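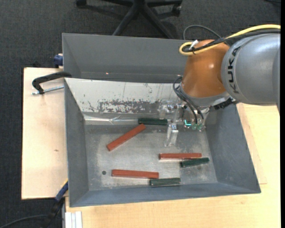 Why does the arm nudge a block before it tries to pick it up?

Because a block lying tight against a wall or another block leaves no room for a finger, and a short push opens up a gap. The whole pushing-first idea is what we spent most of this meeting on, so read on if you want the long version.

Bin picking group, April meeting, notes by me (Meenakshi Sengar)

In the room: me, Darren Tindall, the two Rafferty students. The Distgate people dialed in and could hear us fine once we moved the speaker off the windowsill. We started at 9:30 and ran over, sorry.

Last time's notes
Approved, with one fix. I had written that Darren would rewrite the grasp scorer. Darren would like it known that he agreed to look at the grasp scorer. Changed!

Results from the push-then-grasp runs
I went first. We ran 119 picking attempts on the KUKA with the mixed red and green blocks, using the new policy (we're calling this version Zasholm, blame the students), and 90 of them ended with the block lifted clear and dropped in the tray. I'm pretty happy with that, considering how many of the starting layouts had something shoved up against the rear wall. Distgate asked whether I count it as one attempt if the arm pushes and then grasps. Yes, one attempt, however many pushes, up to a limit of 3. After that it has to go for the grasp or give up.

Darren pointed out that we don't have a matching set of grasp-only runs with the same layouts, so the number doesn't tell us how much the pushing helps. Fair, and I knew somebody would say it. We went back and forth on whether the old grasp-only runs from the winter could stand in. I wanted them to (it would save me so much time) but the fingers were different then and the layouts were never saved properly. So no. I'll run the baseline again from the saved layouts.

Where it goes wrong
We watched a bunch of the failures together. Most of them are the same story: a red and a green block lie almost parallel and very close, the policy pushes on the long one, and the pair slides along together like they're glued. No gap, another push, same thing. One of the students suggested pushing near the end of the block to make it turn, and I love this, it's so simple. We could do it by just changing where the push candidates get sampled. Darren worries that end pushes will send the shorter green blocks spinning into the front wall, where they're harder to get at. We agreed to try it on the red ones first and see.

The other failure is depth. The bare metal floor is scuffed and mottled in patches and the depth readings get noisy there, so sometimes the planner thinks there's a bump and stops the finger too high. Distgate said they had the same trouble at Hunduvcombe and got past it by fitting a plane to the floor once at the start of the day and trusting that over the live reading. I said I'd try it. I don't want to paint the bin, because then none of the old data matches.

Bin position
Long chat about this one, longer than it needed to be. The bin has to be in the same spot for the baseline or the whole comparison is mush. Darren will measure it against the arm's base before each session and write the numbers in the log. Please don't loosen the clamps without telling him.

Student project
They want to train on 4 block colors. I said finish two first. They took it well.

To do
Meenakshi: grasp-only baseline on the saved layouts, then the floor plane fix.
Darren: bin measurements, and (looking at!) the grasp scorer.
Students: end-push sampling, red blocks only for now.
Distgate: send over the plane fitting script and whatever notes exist from Hunduvcombe.

Next meeting is same room, same time, once the baseline is done. Darren is bringing the adapter for the speaker.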